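Stostasville plant stays shut into the new year

Production at the Hoekstra glassworks in Stostasville will not restart before March, the company told staff on 23rd December. The stoppage affects 204 workers, most of them on the packing lines.

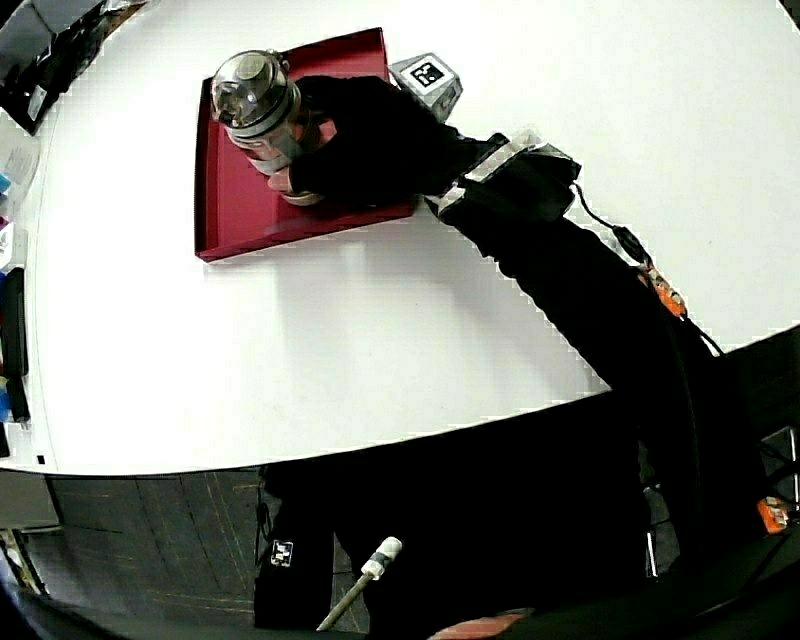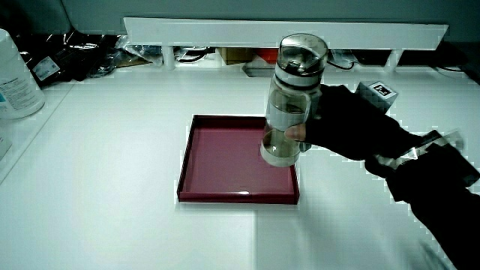
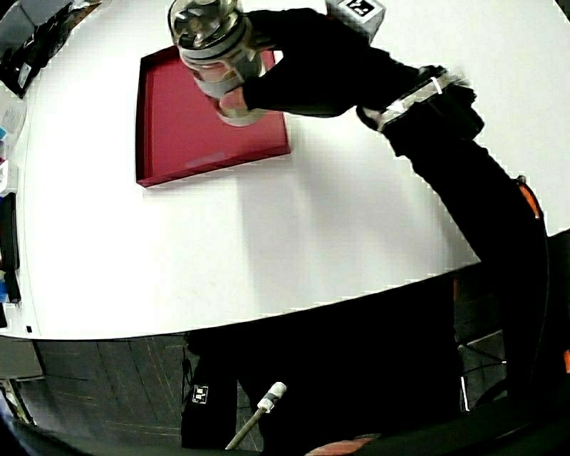
Clear containers and a red tray on a white table.

Talks with Revico, the main buyer, broke down over the price of a new contract. Revico wants a cut of 8 per cent – Hoekstra has offered half that. Plant manager Ákos Boros said the gap was "still too wide to sign anything".

Union officer Bonifacio Casado wants lay-off pay extended. Roughly 300 jobs at suppliers, including Dako, depend on the plant.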